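zilico-snack-sort

README, last edited March 2025

What this is
Snack bars going into trays. Wrapped bars on a light wooden table, three trays - teal, yellow, blue - and a plant at the back. Task is to get the bars off the table and into the trays. 60 episodes so far, aiming for 100 by August.
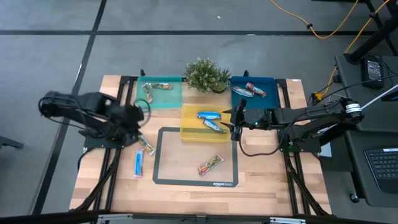
Bars
Mixed wrappers, on purpose. Full ones only, no empties. Don't squash them flat before a run, the crinkle matters for the labels. If a wrapper splits take it out of the set and note the episode number. Replacements go in the Politis box on the shelf.

Trays
Tray color is the target, not position. So "teal" means teal wherever it ends up. A bar counts as in the tray when the whole bar is below the rim. Leaning on the rim = not in. Bars can lie across each other, any angle is fine, no neat rows needed.

Labels
Per episode: start layout, target tray for each bar, end layout, pass/fail. One line per bar in bars.csv. Orientation is coarse - lengthwise, crosswise, diagonal. When in doubt put diagonal.

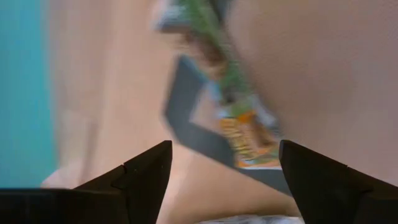
Close views get blurry when things move. We kept those. Wrapper color from a close view is a guess at best so use the wide view for the color column, and leave it blank if you cant tell. Blank is ok, wrong is not.

Splits
train 54, the rest is held out. Don't shuffle them, the Skistiseck baseline uses the same split.
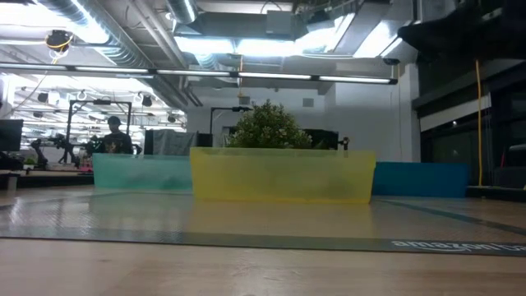

Known problems
- clear-ish trays show shapes through the sides, two annotators marked those as "on table". Fixed in v2, still wrong in v1
- plant gets turned between sessions, ignore leaf direction
- shiny wrappers and overhead lights, some glare
- yellow tray sometimes spelled "yelow" in the csv, will fix

License
Internal to Zilico for now. Ask before you pass it on.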